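Robot Learning Lab, Unit 4: Collecting Demonstrations on the Two-Arm Cell
Course notes, September intake. Prepared by Chunhua Guo, with corrections from Kwabena Agbeko.

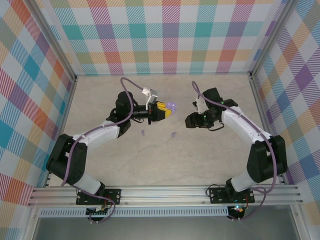

Unit 3 ended with the loss function. We assumed a set of recorded examples existed and that each one was a fair sample of the behavior we wanted. This unit drops that assumption. Most of the trouble in imitation learning comes from the recordings, and most of what you can fix cheaply is also there.

4.1 Terms

An episode is one attempt at a task, from the start signal to the stop signal. It holds the video streams, the joint positions of both arms, the gripper openings and the commands sent by the operator.

A demonstration is an episode that has been reviewed and kept. The two words are often mixed up in papers. In this course they are not the same, and your lab report has to give a number for each.

A session is a run of episodes by one operator on one cell with one setup. If the wall covering, the floor panel, a camera mount or the lighting changes, a new session begins.

4.2 The task

The assignment is small-part handling with two arms. One arm picks up a small piece from the floor of the cell and holds it near the middle. The other arm then closes on it, the first arm lets go, and the second arm puts the piece down on its own side. The arms sit on a shared rail and face each other, so the space where both can reach is limited. Plan the handover inside it.

The parts are small compared with the fingers. The position error that a large block would forgive will cause a missed grasp here. Expect your first several episodes to be poor.

The task has three phases, and you will mark the change points when you review:

Phase A, approach and grasp. Ends when the fingers of the first arm stop closing.
Phase B, handover. Ends when the first arm has opened and moved clear.
Phase C, placement. Ends when the second arm has opened and returned to rest.

4.3 Why the background is patterned

The cell walls are covered in printed plaid. Students ask every year if a plain wall would be easier for the network. It would be easier, and the policy would be worse for it. A policy trained only against a blank wall can come to depend on that blankness, and it may fail when a person walks past or a box is left in view. A busy print makes the network find the arms and the part among other edges and colors.

One pattern is still one pattern. If every demonstration has the same plaid behind it, the plaid is a constant and the network can use it as a landmark. The wall covering is therefore changed between sessions. Record the pattern code in the session header. Do not change it in the middle of a session.

4.4 Start states

Write down your start states before you begin. Left alone, operators put parts where they are easy to pick up, and the resulting set has almost no coverage near the walls or close to the rail. Use the start sheet generated by the Korkis script. It draws part positions and orientations at random from the reachable floor and prints them in order. Follow that order.

Extra parts on the floor are allowed and are listed on the sheet as distractors. In those episodes the target is the part named on the sheet, even when another one is closer. Parts of the same color as the target are the hard case. Include them.

4.5 Operating

Move at a steady pace. A demonstration with long pauses teaches the policy to pause. At a pause the observation barely changes and the recorded action is close to zero, so the policy can get stuck in the same spot. If you need to think, think before the start signal.

Use one strategy for the handover. If half of your episodes hand over high and half hand over low, a policy that averages over them may aim between the two and do neither. Agree on a height with your partner and write it in the header.

Keep the arm cables in mind. They run along the links and loop near the bases, and a wide turn of the wrist can pull one tight. Stop the episode if that happens, return both arms to rest, and mark it as aborted.

Small corrections are welcome. If the fingers close beside the part, open, adjust and close again. Those episodes show the policy how to get back from an error, and a set made only of clean attempts does not contain that information. Do not fake a mistake in order to correct it - the lead-in to the error is then recorded as good behavior.

4.6 Review

Each pair collects 50 episodes per session over 3 sessions. Review is done by the other member of the pair, never by the operator. Assign one label:

Keep. The task was completed, with or without corrections.
Keep partial. Phase A and Phase B are good, Phase C is not. Trim at the change point.
Reject. Wrong target, contact with a wall, dropped stream, or a pause longer than the limit in the header.

Aborted episodes are not deleted. They stay in the session folder with their label.

A worked case: the shared Gonden set from last year's course has 3871 episodes. Weidong Xiao and Mingxuan Jiang reviewed it again and found that 40 of the episodes labeled Keep had the wrong target. Check for this fault first, as the motion looks perfectly good and only the start sheet shows the error.

4.7 To hand in

Session headers, start sheets and labels for all sessions.
Episode and demonstration counts, listed by session.
A plot of part start positions, kept and rejected in different marks. If the rejected ones cluster, say where and suggest a cause.
One page on a choice you made in operating and how you would test its effect on the policy.

Cell bookings go through Zeyu Zheng. Leave both arms at rest and both grippers open at the end of your slot. Reading for Unit 5: the Grustari notes on action chunking, sections 1 and 2.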